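Fuel additives and the 400-mile promise

8/3/23

My neighbour Edivaldo Godoy swears by a bottle of something called Plasico. You tip it in with a full tank and it is meant to clean the injectors, calm the idle and give you more miles per gallon. He handed me one for my old diesel estate, which has a rattle at tickover and has had it for years.

I read the label twice. "Up to 20% better economy" is the big claim, and "up to" is doing a lot of work there. Nought is also up to 20. There is a graph on the back with no numbers up the side.

Still, I put it in. I drove to Prarby and back, then did my usual runs for a fortnight, and kept the receipts. The trip computer said 50 mpg at the end of it. It said 50 mpg in May as well, when the only thing I had added was diesel. The rattle is still there. Edivaldo says you need three bottles before it shows, and I notice the people selling the bottles say the same.

Shanthi Paul, who used to rebuild injection pumps at Demchenko, was kinder about it than I expected. Her view is that detergents do work on light deposits, that most decent fuel has them in already, and that a worn injector is worn metal and no liquid will put it back. If the spray pattern has gone, you take the thing out and test it.

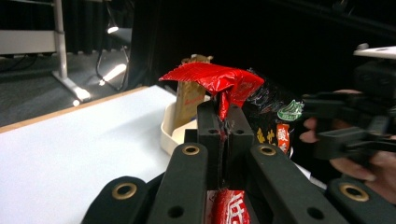
So I asked for a price. Four injectors out, tested and refitted comes to £188 at the place in Ploslow, as long as none of them has seized in the head. That is a fair bit more than a bottle, though I would at least get a sheet of paper with readings on it. I might leave it until the cam belt is due.

Edivaldo has offered me the other two bottles at cost. If anyone has before and after figures from a proper bench test, with the same injectors and the same fuel, please send them over. "It feels smoother" doesn't count.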